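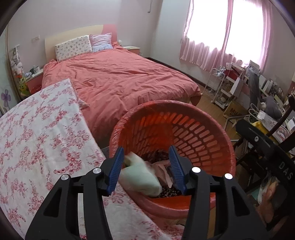 Rullel: household container words

README for version 5

Last changed 1/2/21

Rullel is a word list. It records what people call the containers they keep at home: the thing you carry washing in, the thing you wash dishes in, the thing you drink from when the good glasses are put away. It covers English as spoken in two places, Gratarari and Paewai, with a small amount of material in other languages where speakers used those words inside English sentences.

The list was started by Kirsty Lowther as an appendix to a longer study of kitchen vocabulary. The longer study was never finished. The appendix kept growing and is now the whole project.

Contents

responses.csv - one row per answer
items.csv - one row per container asked about
speakers.csv - one row per speaker, with no names
variants.csv - spellings grouped under a head form
notes.txt - free remarks by the interviewers, lightly edited

All files are UTF-8 with Unix line endings. Fields are separated by commas and quoted only when needed. Some spreadsheet programs will open the files in the wrong encoding by default and break the macrons and Chinese characters. Use the import dialog and pick UTF-8.

How the words were collected

There were 361 speakers and 83 items. Each speaker was read a short spoken definition and asked what they would call the thing. No drawings or objects were used. An early trial with drawings went badly, as people named the drawing ("that's a bucket but he's drawn it too wide") and then argued about it. Elsie Pryor wrote the definitions used from then on. They are in items.csv in the field called prompt and should be quoted in full if you report results for a single item.

The interviewer wrote down the first answer and any later ones in order. Speakers were then asked whether anyone in their family used a different word. Those answers are kept apart, in the rank field as F, and should not be mixed with the speaker's own answers. Version 3 did mix them and any counts taken from version 3 will be too high for older words such as "creel" and "skep."

Most interviews in Gratarari were done in August at the speaker's home. The ones in Paewai were done over a longer stretch, mostly by phone.

Fields in responses.csv

speaker_id - matches speakers.csv
item_id - matches items.csv
rank - order in which the answer was given, or F for family
form - the answer as written down
head - the form it is grouped under
certain - y or n, the interviewer's judgment
remark - anything said along with the answer

An empty form with a rank of 0 means the speaker had no word. It does not mean the question was skipped. Skipped questions have no row at all.

The head forms

Flynn Rewi did the grouping, and Manaia Prendergast checked it against the notes. Plain spelling differences go under one head. So do plurals. Compounds are kept as separate heads when the first part changes which object is meant, so "washing basket" and "bread basket" are separate, but "plastic basket" goes under "basket." There are borderline cases. "Wash basket" and "washing basket" were merged in version 4 and split again in version 5 after several Paewai speakers said that the first is for carrying clean clothes to the line and the second is where dirty clothes wait. If you do not care about the difference, merge them.

"Basin," "bowl" and "tub" gave the most trouble. In Gratarari a basin is round, wide and not fixed to anything. In Paewai many speakers use "basin" only for the one under the bathroom tap, and the loose kind is a tub if it is for clothes or a bowl if it is for dishes. The same piece of plastic can change its name during the day. We did not try to settle this. The head field follows the word given, and the item_id tells you what the definition was.

"Hamper" is another one to watch. For most speakers in both places it has a lid. For a smaller group it is any tall basket. A few know it only as a gift of food.

Cups

Items for drinking vessels were added by Oddur Kvaran, who wanted to know where people draw the line between a cup, a glass and a mug when the material is wrong for the word. A plastic glass turned out to be fine with nearly everyone. A paper glass was not.

Paper cups have their own small set of words. Some are plain ("paper cup," "party cup," "throwaway"). Others come from the event the cup was bought for, and people go on using those long after the event. "Wedding cup" was given several times for any printed paper cup, including by a speaker whose family buys them in sleeves of leftover stock for everyday tea. Her remark is in notes.txt: "We say wedding cups even when it's the dentist."

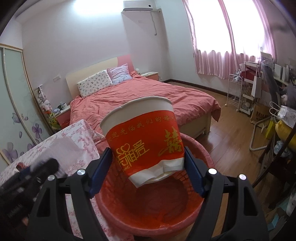
Paper cup with a red-orange wedding sleeve and gold 囍, over a red plastic basin.

Chinese forms in the cup items are kept in characters in the form field, with no romanization. We had a romanized column for a while, but it was filled in by three people following three systems and we took it out. If a speaker gave a Chinese word and an English one, the order they came in is kept in rank as usual.

Speakers

speakers.csv has the place, a broad age band, and whether the speaker grew up in the place where they live now. We asked for other languages used at home and recorded the answer as given. Occupation was asked for and then dropped, as in a place the size of Paewai it was enough to identify some people.

Remarks that named a third person have had the name replaced with [name]. House names and shop names have been replaced in the same way, except for Fodareo, the hardware shop in Gratarari. So many speakers brought it up as the source of a word that taking it out would make the remarks hard to follow. The shop's shelf labels say "utility pail," and it is the only known source of that term in the data. The owners have read the remarks and are happy with them.

Known problems

Item 11 has a faulty definition. It was meant to describe a colander but leaves out the holes. Most people said "bowl." The rows have been left in so the numbering stays the same. Do not use them.

Phone interviews gave shorter answers and fewer second words than home visits did. Since phone interviews were mostly in Paewai, a raw comparison will make Paewai look less varied than it probably is.

The certain field was used unevenly. One interviewer almost never marked n. Treat n as meaningful and y as meaning very little.

Young adults in Gratarari are thin on the ground in the sample. Many were away when the interviews were done.

"Pottle" appears under two heads, by mistake. This will be fixed.

What it can be used for

Rullel is good for looking at which words compete for the same object, and for finding words that are known but no longer used. It has been used in a classroom in Paewai for a unit on dialect, and the remarks worked well read aloud.

It is not a sample of English speakers in general, and it says nothing about how common the objects themselves are. A person may have a firm word for something they have never owned - fish kettles are the clear case. It should not be used to guess where a speaker comes from. The overlap between the two places is too large for that, and the speakers did not agree to it.

Sound recordings exist for some of the home visits. They are not part of this release and there is no plan to share them.

Corrections

Send corrections to Manaia Prendergast, with the speaker_id and item_id if you have them. New words are welcome too, but they go in a separate list unless they come from a full interview. Please say where you heard the word and what the thing was used for. A description of the shape helps more than a measurement.

Changes in version 5

"wash basket" and "washing basket" split
occupation field removed
romanized column removed
house names masked in notes.txt
prompt for the coal scuttle item corrected (wording only)
duplicate rows for one Gratarari speaker deleted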